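Braltdale open day: grocery table recordings

README, work in progress. Written up in a rush the same evening, will tidy later.

What this is

Wrist camera recordings from the open day at the Braltdale workshop. One arm, one table, toy veg and a canvas bag. Visitors came through from 10am, watched, asked for things, some had a go at the controls. Everything recorded while the doors were open is in here, good and bad. Nothing trimmed except the lunch break.

If you came on the day and just want to see what the arm sees, skip to the stills. If you want to train on it, read the whole thing please.

Numbers

- 336 recordings in total
- 200 driven by our own operators
- the rest driven by visitors, with an operator stood next to them
- 60 seconds maximum per recording, most are shorter
- 50 held back for testing, list is in holdout.txt

Visitor recordings have visitor = yes in the index. Don't mix them in blind, they are a very different standard of driving.

Sites and names

Braltdale is the workshop. Kostlow is the arm and gripper setup, name painted on the base so visitors kept asking who Kostlow was. Prellodska is the recording software. Oyewole is the storage box everything got copied to. You will see all four in folder names, e.g. braltdale/kostlow/april.

The task

Move veg between the bag and the green dish. Either direction. The direction is in the instruction column, in whatever words got typed at the time, so "put the squash in the bag", "squash -> bag" and "green thing in bag pls" all mean the same. Not cleaned up. Might do it one day.

The bag is the hard part. It slumps, the handles wander, and no two starts look alike. We did not straighten it between recordings unless it fell off the table. Visitors liked this bit best, kids specially.

Stills from the wrist camera

Not in time order. Fingers are at the bottom in all of them.

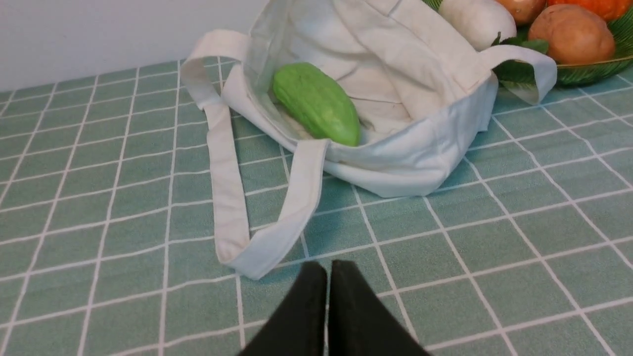
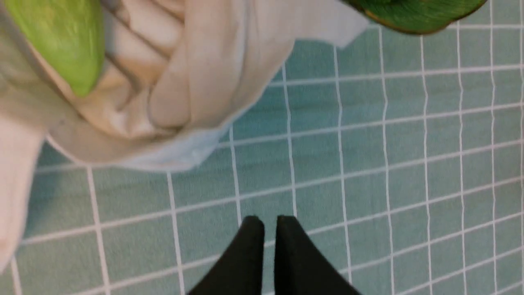
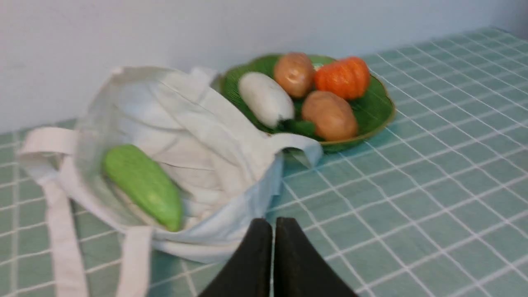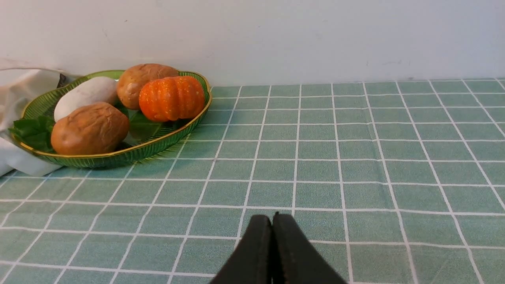
Files

Each recording has its own folder:

- wrist.mp4, the view from the gripper
- joints.csv, arm positions
- grip.csv, how open the fingers are
- note.txt, only if somebody wrote one

Top level has index.csv and holdout.txt. Index columns: id, visitor, instruction, outcome, operator_code. Outcome is yes, no or stopped. Stopped means somebody hit the button, usually us.

No room camera. We had one planned but it would have had visitors faces in it all day, so off it stayed. No sound either.

Known problems

- Same tablecloth all day. A model trained on only this will probably learn the grid. Mix with something else.
- Cloth lines bend where the fabric isn't flat. Don't use them for calibration, someone already tried.
- The close views can be soft. Some are mostly folds of bag with a bit of green in the corner, and you can't tell much from one frame. Use the clip.
- Veg gets labelled differently by different people. The squash is also down as chayote, pear and "the cucumber". Names in the instruction column are not reliable for the others either.
- Handles lie across things. In a few clips a finger goes through a handle loop and drags the whole bag along. Outcome for those is no even if the veg got there in the end.
- Clocks on Kostlow and Prellodska drifted apart over the afternoon. Line up on the first gripper movement, not on the timestamps.
- A handful of note.txt files are emtpy. Ignore.

Things visitors asked

Is it driving itself? Mostly no. A person drives, the arm copies. There was a short self-driven demo at 3pm and it is not part of this set.

Why toy food? Doesn't go off, doesn't roll the same as real stuff though, worth knowing if you plan to move on to real shopping.

Can it carry the bag? Not tried. Gripper is fine with one item, the full bag is another matter.

Can I have my recording? Yes if you kept your slip. The number on the slip is the id in the index. Ask at the workshop and we'll copy it off Oyewole for you.

Using it

Free for teaching and research. Say where it came from. Don't try to work out who the visitors were, the slips are kept separately and are not being shared.

To do

- fix the clock offset properly
- one agreed name for the squash
- second cloth, plain
- check holdout.txt against the index again, think one id is in there twice
- add the operator code list, its still on paper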